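Teaching the arm to set a round-bottom flask into a heating block, part two: the lowering step

Welcome back! If you followed part one you have a working grasp planner and a calibrated workspace, and you have probably already found out that picking up a flask by the neck is the friendly half of the job. Today we'll write the other half, the bit that brings the flask down over the hotplate and settles it into place. Put the kettle on, because I do tend to go on a little about this one. 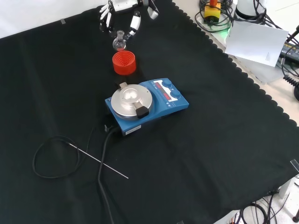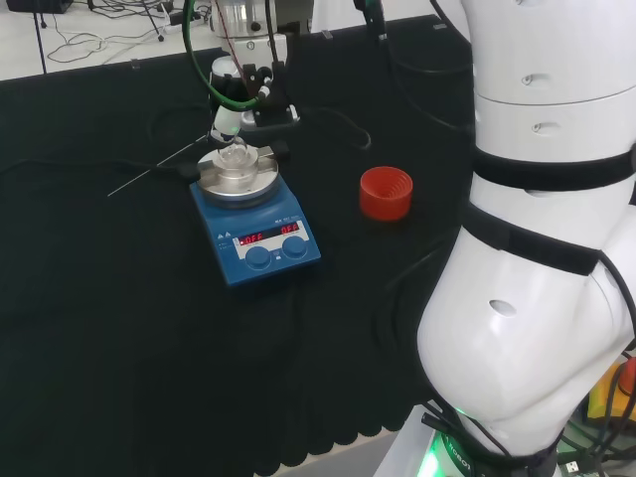

The flask, held by its neck over the well of the insert:
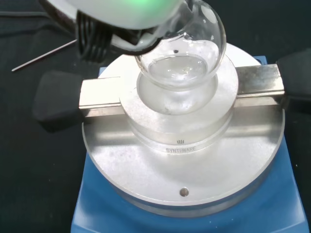

Before you write any code, pull the latest Plunen (our motion layer, for anyone just joining) and check that your scene file has the hotplate in it as a real object with its own coordinate frame. In part one we got away with treating the table as a flat slab and everything on it as a lump. We can't do that now. The lowering step needs a frame called well_center, with its z axis pointing straight up and its origin at the rim of the opening, and everything that follows is written relative to that frame.

Step 1. Find the well

Run the detector from a hover pose and ask it for circles in the depth and color images together. I started out with depth alone and lost most of a week to it. Polished aluminum throws depth readings all over the place, and glass is worse, so you get a lovely cloud of points that are nowhere near anything. The color image gives you the rim as an ellipse, and if you know the diameter of your insert you can work back to its position quite nicely. Set min_edge_points to 72 and leave it there until you have a reason to change it.

One thing to watch for: a shiny well will happily reflect the bottom of the flask back at you, and the detector may decide there are two flasks. In the config, turn on mask_inside_rim, so that nothing inside the ellipse counts as an object. (Ankit Rathore suggested this over at the Doãn forum, and it replaced a truly embarrassing pile of special cases in my own code. Thank you, Ankit!)

Step 2. Plan the approach

Ask the planner for a pose 142 mm above well_center, with the flask upright. By upright I mean the flask and I don't mean the gripper. A neck grip nearly always ends up a few degrees off, and if you line up the gripper with the well you'll bring the glass down crooked. Estimate the tilt from the wrist camera, save it as grasp_offset, and let Plunen apply it:

target = well_center * lift(0.142) * inverse(grasp_offset)
plan = plunen.plan_to(target, keep_upright=True)

The keep_upright flag matters a great deal if there's liquid in the flask. It slows the planner down, and now and then it will give up altogether and report no path. When that happens, move the starting pose a little farther from the table and try again before you go loosening any limits.

Please also add your cables and probes as keep-out volumes. A couple of fat boxes will do. You don't need to model every loop, and I'd much sooner have the arm take the long way around than find out what it can snag.

Step 3. Lower under force control

Switch from position control to the guarded move at the top of the descent:

guarded_move(axis="z", speed=0.005, stop_force=2.0, rate=500)

The rate is in hertz. I ran it at 235 for a long time with our older controller and it was fine for plastic, but with glass I like the extra margin. Keep the sideways stiffness low, so the round bottom can find its own way into the curve of the well. If it is high, the arm will try to hold its line and push the glass against the rim.

When the guarded move stops, look at how far it got. A stop well short of the expected depth usually means you've touched the rim, and the right thing is to back up, take a fresh look from the hover pose, and come down again. I allow two retries and then have the program wait for a person.

Step 4. Let go gently

Open the fingers slowly and watch the sideways force while you do it. A jump there means the neck is leaning on one finger. Stop opening, shift the wrist a hair toward the lean, and carry on. Then go straight up, clear of the neck, before any other motion gets planned. I've made that straight retreat its own function so that I can't forget it.

Testing

Do your first runs with an empty flask, low speed, and a hand on the stop button. The recorder in the Mollside branch saves force and wrist video on the same clock, and lining those two up will teach you more than any amount of staring at the log. Start with the force plot for the last few millimeters of the descent, and compare a good run with a bad one side by side.

The config files are in the Cinville folder of the repository, last updated 16th September. If your gripper fingers are a different length from ours, change finger_length first and redo the calibration from part one before trying any of this.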